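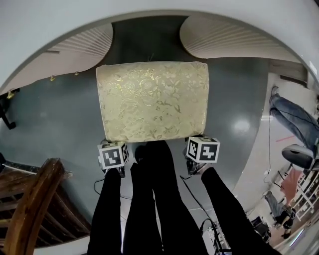

Two grippers on the brocade pad, with the marker cubes just under its bottom corners

Two hands, one cushion: our summer project at Garnbridge

So when Gwion Skyrme and I signed up for the manipulation project we both assumed we'd be given a nice hard plastic block to play with. We got soft furnishings! The brief was to collect a set of two-handed demonstrations of picking up and moving something padded, clean them up, and train a small policy on them that could be tried on the Mirkar arms in the teaching lab. Seven weeks, start to finish, with the report due at the end of August. I did most of the collecting and the writing up, Gwion did most of the training code, and Ffion Hopkin supervised us (and read three very bad drafts of this, thank you Ffion).

Why soft things? A block is either in the gripper or it's on the floor. A pad sort of oozes. You squeeze the sides and the middle puffs up, you pull the two ends apart by a tiny bit and one side starts to slide, and by the time you've noticed it's sliding your other hand has already twisted to make up for it. People do this without thinking. I certainly did, and it drove me mad for the first fortnight, as I couldn't work out why two demos that felt exactly the same looked so different when we plotted them.

How we collected

We used the Dursun hand-held grippers, one in each hand, with a marker cube on each so we could work out where the hands were compared with one another. There's a camera on each gripper and another one looking down from head height. I did a lot of it sitting down with my legs stuck out in front of me. It's comfy for the first half hour and horrible after that, so bring something to sit on if you're doing this next year.

The plan was 300 demos, split between 6 starting positions for the pad. Each one went like this: hands apart, close in on the two sides, squeeze, lift, hold still for a moment, put it down again. We called out loud when a take was bad and binned it later, which is a terrible system. Half the time I forgot which one I'd shouted at. By week three Gwion had set up a little text file where we typed "no" straight after a bad take and life got much better. 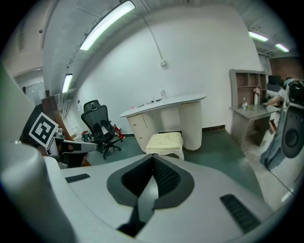 Keeping track of both hands was the hardest bit of the whole project, and I'd put it above the training if I had to choose. The markers are great when they're flat on to the camera and a lot less great when they aren't. From one hand you can often get a look at the other one, and that's a useful cross-check: the second gripper is sticking in from the left with its square marker tilted over, and we could compare an angle like that with what the head camera reckoned. The fluorescent lights up on the ceiling worried me too, as I'd read that glare can wash out the white border. So we wrote a script to flag any stretch where the marker dropped out on both views at once, and I went through the flagged ones by eye with a large mug of tea.

After all the throwing out we had 220 demos left. I was a bit gutted at first. Ffion said to look at what was in the bin before sulking about it, so we did, and nearly everything in there was my fault in the same way. I was closing my right hand early. The pad would get nudged over before the left had arrived, then I'd chase it. Once I knew, I slowed down my right hand and the later takes were far cleaner. I only wish we'd looked in week two!

Training it

Gwion started from the Vadden code that last year's group left on the shared drive. It's written for one arm, so he spent a good while turning every list of one thing into a list of two things (his words). Our first version fed in both gripper cameras and the head camera and predicted each hand on its own. It sort of worked in replay, but the hands drifted apart in the middle of a lift, and with a squashy object you really can't have that.

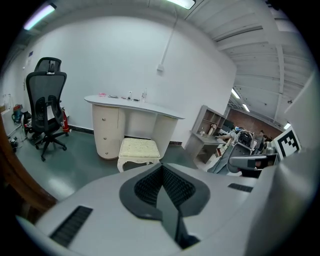
What helped most was giving the policy the gap between the hands as an extra input, and asking it to predict that as well. The drift got much smaller in replay straight away. We also cropped the background quite hard, because the first model seemed very fond of the room and we didn't want it learning where the furniture was. Gwion thinks we cropped too much and I think we cropped just right, and we've agreed to leave that argument in the report.

On the arms

We only had two afternoons on the Mirkar arms, and one of those went on calibration. With the pad placed in the starting positions we'd trained on, it got a decent hold most of the time and wobbled a fair bit on the way up. Put it somewhere new and the left arm still went in nicely while the right one came in early. It had learned my bad habit off me, even with the worst takes gone. Gwion has not let this drop.

If we had longer I'd want somebody else to do half the demos, ideally a left-hander, and I'd try a floppier cushion. The cleaned set and both versions of the code are in the project folder, and the text file with all the "no"s is in there too. Take numbers restart each day, so check the folder name before you match anything up.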